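Suite du fil sur l'entretien de nos pinces à main Umeck, parce qu'on m'a redemandé la procédure après les posts de juin. Je remets tout dans l'ordre, avec ce qui a changé. 1/

Rappel du poste : un établi, une paire de pinces tenues à la main, un cube marqueur sur chaque pince, et un poste de réception Vemen qui enregistre. Les révisions se font toutes les 100 heures de manipulation. Compteur à 2246 ce matin, donc on était en retard. 2/

D'abord, les mors. Je les ouvre et je les ferme à la main, lentement, sur toute la course. Si ça accroche, c'est presque toujours de la poussière dans le guidage. Pinceau sec, chiffon, et on recommence. Pas de graisse : on a essayé, elle finit sur les objets. 3/

Ensuite la vis de blocage du doigt. Clé de 4, serrage à la main, un trait de feutre entre la vis et le corps. Quand le trait est décalé à la révision suivante, on change la vis. 4/

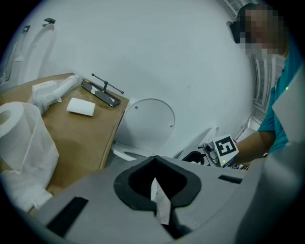
Le cube marqueur, c'est la pièce qui nous coûte le plus de temps. S'il bouge un tout petit peu sur son support, la position de la pince est fausse et on ne s'en rend compte qu'à la relecture. Je contrôle donc les faces une par une, puis le collage, puis le jeu en appuyant sur un coin. Sur la seconde pince, le motif noir qui ressemble à un 5 doit être net jusqu'aux bords, et le petit voyant vert allumé au bas du cube. Une face rayée ou brillante, je la réimprime sur papier mat. 5/

Quelqu'un demandait si on peut nettoyer les marqueurs à l'alcool. Non pour les nôtres, l'encre part. Chiffon microfibre à peine humide, et on laisse sécher avant de rallumer. 6/

Le bord en caoutchouc de l'ouverture, au centre du corps gris : je passe un doigt tout autour. Il se décolle par le bas en premier. Un point de colle souple Clinby, pince posée à plat, et on n'y touche plus jusqu'au lendemain. 7/

L'étalonnage se refait après toute intervention sur un cube, même un simple recollage. On présente les deux pinces l'une à l'autre, on tourne chacune lentement, puis on les écarte. Chez nous, 12 positions suffisent. Si l'écart dépasse la limite, je reprends au serrage du support, pas au logiciel. 8/

Côté logiciel justement : la dernière version d'Uibo garde l'ancien étalonnage en mémoire si on ne ferme pas la session. Il faut fermer, relancer, puis charger le nouveau fichier. J'ai perdu une matinée là-dessus. 9/

Pour finir, un essai à vide, puis un essai sur de petites pièces. Les vis sont un bon test : si le mors les attrape sans les faire rouler, le réglage est correct. Avec des emballages plastique, je serre un peu moins, sinon le film reste collé au doigt quand on ouvre. 10/

Je note dans le cahier la valeur du compteur, les vis changées, les faces réimprimées et le nom du fichier d'étalonnage. Les batteries, ce sera un autre fil, j'attends encore les nouvelles. 11/11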